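Chapter 4
Getting to Sleep in the Dark
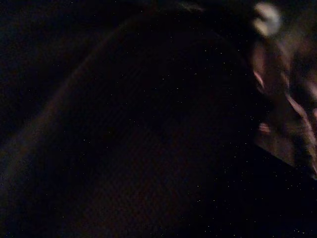
Magdy Zerouali reckons I've got the order of this book wrong, and that darkness should have come before mattresses, pillows and all the shopping. Fix the light first, Magdy told me, and half the people reading won't need the rest. I still put beds in Chapter 3 (people do love reading about beds!) but I've come around to the view that this is the chapter to read twice.

I grew up in Telcombe, on a street with a single lamp at the far end, and I had no idea I was sleeping in the dark until I moved to Brernton for college. My room there looked onto a car park. The lights stayed on all night, big orange ones, and my curtains were the colour and thickness of a tea towel. I'd lie there at two in the morning reading the spines of my textbooks from across the room. I blamed the coffee, then exams, then the neighbour's telly.

So what does light do to us at night? Your body keeps its own time, a loop a bit different from the clock on the wall, and it leans on daylight to stay lined up. When evening comes and the light drops, your brain starts letting out a hormone called melatonin. You'll meet it properly in the second section. For now, think of it as a message going round the body that night has started. Bright light in the evening can hold that message back, and then you're tired but wide awake, a feeling I'm sure you know.

Your eyes are doing their own slow work as well. Walk from a lit kitchen into a dark hallway and at first you see next to nothing. Wait a few minutes and the door frame turns up, then the coat hooks. The full change can take up to 23 minutes in my own hallway, going by the evening I sat on the stairs with a stopwatch and a very confused dog. Colour goes early on. A red jumper on a chair turns a sort of brown, then a sort of nothing, and the shape is what you're left with.

Before you go further, try this at home tonight. Turn off everything in your bedroom, lie down, and stay put for a good while with your eyes open. Then write down every bit of light you can find: the gap under the door, the charger, the smoke alarm, the edge of the blind. Keep the list, as we'll be using it in the activity on page 2 of your workbook.

Key words for this chapter: body clock, melatonin, dark adaptation, glare, blackout.

4.1 Where the light gets in

Start with the window, and start at the top of it. Most blinds leak worst along the rail.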